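Teltudora open day episodes

Simulated two-arm episodes shown at the Tidis open day in August. Visitors watched them on the big monitor by the entrance, and 6 people took a turn driving the arms. Their runs are in the set along with ours.

Contents

127 episodes, one folder each. 44 were driven by visitors and have "guest" in the folder name. The rest were recorded by Ailsa Semple on the Friday before.

Task

Two speckled bowls, a plate with red-orange rings and a chest of drawers with brass-colored handles. The right gripper takes a bowl by the rim and lifts it off the table.

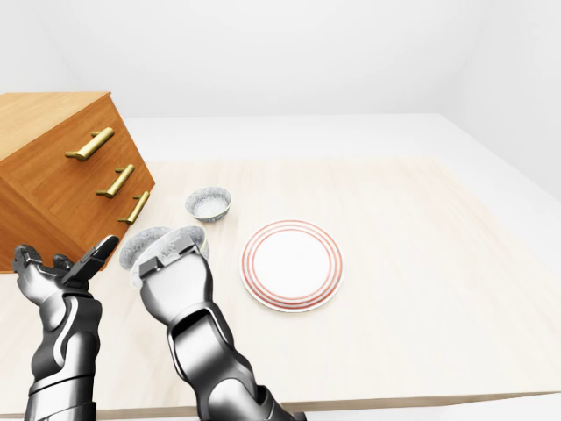 Known problems

Guest runs are slower — expect long pauses at the start. In 2 of them the log stops early, and we left those in.

Use

Free for teaching and research. Please credit Tidis. Send corrections to Ailsa.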